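Six weeks with the Curero hand grippers

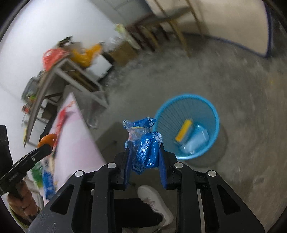 A crumpled blue wrapper in the grip, next to the bin.

I bought the Curero pair from Rirel in January, for 600 pounds with the carry case. Setting up took 84 minutes, most of it spent on pairing.

The padded fingers are the best part. Thin plastic is hard to hold with most grippers I have tried, and these manage it with a light squeeze. The handle is comfortable, though I get a sore thumb after a long session.

The software is weaker – it logged me out 7 times in the first week. Support replied the next day and sent a fix.

The Gandier set costs less but I found it heavier. I am keeping the Curero.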